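Mailing snacks overseas, do I have to list every single thing?

Posted July 2020 in Shipping & Mail

quezada_mom
My daughter is staying in Steltow for the year and she's begging for a box from home (mostly chips and jerky, plus those sour candies she can't find over there). I sent one in June and wrote "food" on the customs form, and it came right back to me with a sticker on it! I was out 20 dollars and the cookies were crumbs. Do I really have to write down every bag? And is there any trick to keeping stuff from getting smashed?

vundis246
Yep, "food" will get you bounced. I write what it is, how many and what I paid, so "potato chips, 2 bags" and so on. Takes forever, but I haven't had one returned since I started doing that. Leave out the jerky until you've checked the rules for where it's going, because meat is what gets boxes opened in a lot of places.

For the smashing, I quit using big boxes. Small box, soft things on the outside, a T-shirt or two stuffed in the gaps. I lay it all out on the bed first and write my list as each thing goes in, otherwise I forget half of it and have to cut the tape. 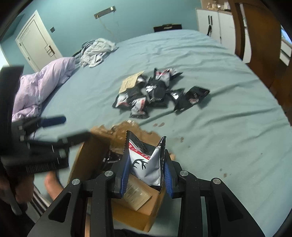
Snack packet and open box, on the bed

Flat packets can stand up along the sides. Chips go in last. And tape the bottom seam twice, please, I learned that one the hard way!

ovimard_pete
just buy her the candy online and have it shipped from a store over there. I spent 100 bucks on postage one year, never again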